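Favstead Recording Rules: Frequently Asked Questions

Last updated Jul 31, 2022

These questions come from people who collect demonstrations with hand-held grippers under the Favstead rules. The answers are kept by Hala Hourani. If your question is not on this page, please write to the rules desk and put the rule number in the subject line.

Who must follow the rules?

Everyone who holds a gripper during a recording that will go into the shared set. This includes visitors and people who record only one afternoon. A person who only labels recordings afterwards does not need the operator part, but must read the privacy part.

Is there a test before I can start?

There is no written test. You make 10 practice recordings on the Flaro training task and a second operator looks through them with you. If the two of you do not agree on a recording, it does not count and you make one more.

How long is one session?

At most 45 minutes with the gripper in the hand, then a break of 15 minutes. The gripper is not very heavy, but the wrist becomes tired before you notice it, and tired operators close the fingers too fast. We saw this in the May review, where 130 of the 2,683 recordings were rejected for fast closing, most of them from the end of long sessions.

What do I have to check before the first recording of the day?

Check the fingers, the markers and the clock, in this order. The fingers must close straight and the pads must have no tear and no glue on them. The markers must be flat, clean and complete at the corners. The clock on each gripper must agree with the clock on the recording computer. Write your initials in the Ridavov log when all is done. An old check from yesterday is not valid, also if the same person used the same gripper.

Can I clean the finger pads with alcohol?

No. Use a cloth with a little water and let the pads dry. Alcohol makes the surface hard after some weeks, and then objects slip.

What should I do if a marker has a scratch?

If the scratch is in the white border only, you may continue and report it at the end of the day. If it goes into the pattern, stop and change the marker. Please do not repair the pattern with a pen. Even a good repair changes how the cube is read, and we had to remove 373 recordings once for this reason.

May two grippers be used close to each other?

Yes, this is allowed and for two-hand tasks it is necessary. The marker cube of each gripper should stay free from hands, sleeves and hair as much as the task permits. Long hair should be tied back during recording (rule 4.2). Between recordings, the grippers may be near each other in any position — only do not let the cubes knock together.

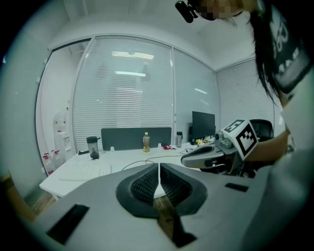
Two hand-held grippers at a desk; the marker cube is on top of the one at right.

Does the desk have to be empty?

No. Many people believe this, and it comes from an older version of the rules. An ordinary desk with ordinary things on it is welcome, and in the office tasks it is even preferred. Drinks must have a closed lid or cap. Cables should not lie where the gripper has to pass, and papers with names or addresses must go in a drawer before you begin.

What about windows and ceiling lights?

Close the blinds if the sun comes directly on the work area. Reflections of ceiling lights in glass behind the desk are accepted. A reflection on the object itself is a different matter, so move the object or turn off that light.

Are faces allowed in a recording?

They may be captured, but they must be blurred before the recording leaves the site. This is also for the operators, also if they say they do not mind. The person who runs the blur must not be the only person who checks it. Badges, screens and phone displays follow the same rule.

Which file names should I use?

The Qin uploader gives the name. Do not rename a file by hand, and do not put your own name or the name of a colleague in the notes field.

I dropped an object. Do I delete the recording?

Please keep it. Mark it as "drop" and finish the movement as you would normally do. Delete only when a person was in danger or when private information was spoken aloud.

How many recordings can be in one batch?

The limit is 2,000. A bigger batch is refused by the uploader without a clear message — we know about this and it is on the list. Divide the batch by day, not by task.

Can our group change a rule for a special task?

Send the request before you record. Write which rule, for which task and for how long. An exception is valid only for the group that asked and it ends on the date in the answer. Recordings made before the answer arrives are treated under the normal rules.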